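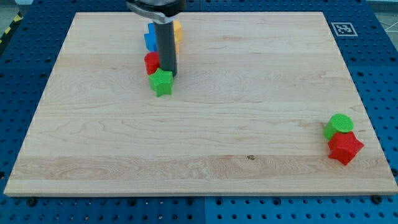

A cylindrical end effector above plastic shape blocks on a wooden board, with a fiducial marker on the bench behind.

Listeter is a motion planning package for tabletop pushing, in which a robot arm moves objects by sliding them instead of grasping them. It was written at Mitbridge by Jessie McIver and Ailsa Aitken and is built on the older Odham control library.

The planner takes a goal given as a color and shape, such as a green star, and returns a series of short straight strokes for the tip of the tool. Object positions come from a separate vision module, which uses printed markers to relate camera coordinates to the bench. After each stroke the positions are read again and the remaining strokes are recomputed. A planning cycle takes around 80 milliseconds.

Blocks that touch one another are the main source of error - the vision module may merge them into a single object, and a push on one usually moves its neighbors. Version 4 added a separation step that breaks up clusters before sorting begins. The Nwachukwu test set, distributed with the package, contains 124 starting layouts, many of them with clustered blocks.

See also: Nonprehensile manipulation; Visual servoing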